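**Why does my path follower sulk at gravel edges?**

Kirui, our rover, learned from 700 hand-driven clips. Good on asphalt, then this junction.

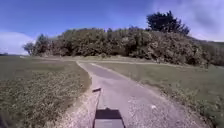
*Paved path meets dirt track.*

It picks the dirt. Same with a stony patch on the right:

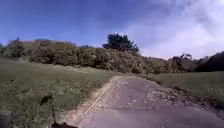
### Declan Yeoman

Your labels say "path" for anything pale. Relabel by edge, drop the near-duplicates (I kept 314) and retrain. Off the asphalt I'd expect trouble too:
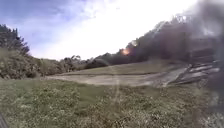 *1 min read*

Grass in front, gravel beyond. Ours scored that grass as a wall. Test the dull stretches as well:

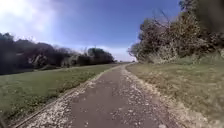
### gronora

Have you tried turning the gravel off? Otherwise, lower the learning rate. Worked for me on run 7.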